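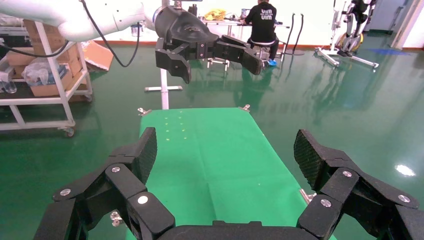 Could the guidance please state whether a clamp is needed at every corner of a long mat, or only at the far end, as ours has crept towards the user each time the surface was wiped down? The question was received in response to the January edition of these instructions, and the section on clamping has been revised accordingly.

Laying and securing a long work mat
Salilum Shared Workrooms, Wuvgate site
Revised 2022-03-01

Scope
These instructions apply to the long green mats issued to the Wuvgate and Stikton workrooms. Small cutting mats and floor matting are covered separately.

What you will need
The mat, cut to length
2 small metal clamps for the far corners
A steel rule, 600 mm
A soft cloth and mild washing-up liquid
A tray or lidded box for small parts

Preparing the mat
Remove everything from the supporting surface and wipe it with a damp cloth. Dry it fully before the mat is put down. A mat which has been stored rolled should be unrolled with the curl facing downwards and left flat for 48 hours. Do not use a heater to speed this up. Mats with a raised edge after that period should be returned to the stores at Coutinho House for exchange.

Positioning
Lay the mat lengthwise, with the near edge facing the place where the user will stand or sit. Check with the rule that the overlap is the same on both long sides. Smooth the mat from the middle outwards with the flat of the hand.

Clamping
1. Fit a clamp at each far corner, with the screw finger-tight only.
2. Draw the near edge gently towards you until the mat lies flat.
3. Tighten both far clamps a little at a time, alternating between them.
4. Press on the middle of the mat and push sideways. If it moves, release the clamps and begin again from step 2.

Two clamps at the far end are sufficient for ordinary use. Near corners should be clamped only where the mat is longer than the surface beneath it, and never where a sleeve or wrist will rest on the clamp. Any bracket standing out beside the mat must be left in place and kept clear of cables and clothing.

Setting out small parts
Small parts should be placed in straight rows near the far end, leaving the nearer part of the mat free for work. Allow 60 mm between the last row and the clamps. Parts of different sizes should not share a row. At the end of a session, return them to the tray before the mat is wiped.

Storage nearby
Boxes and bottles belong on the wheeled shelving and should not be stood on the mat. Heavier boxes go on the lower shelves. Flattened cardboard is collected from the Stikton corridor and should be taken there by the person who opened the box.

Care
Wipe the mat with the cloth and a little washing-up liquid. Solvents are not permitted. Clamps are to be checked for worn pads whenever the mat is lifted, and replacements requested on the usual stores form.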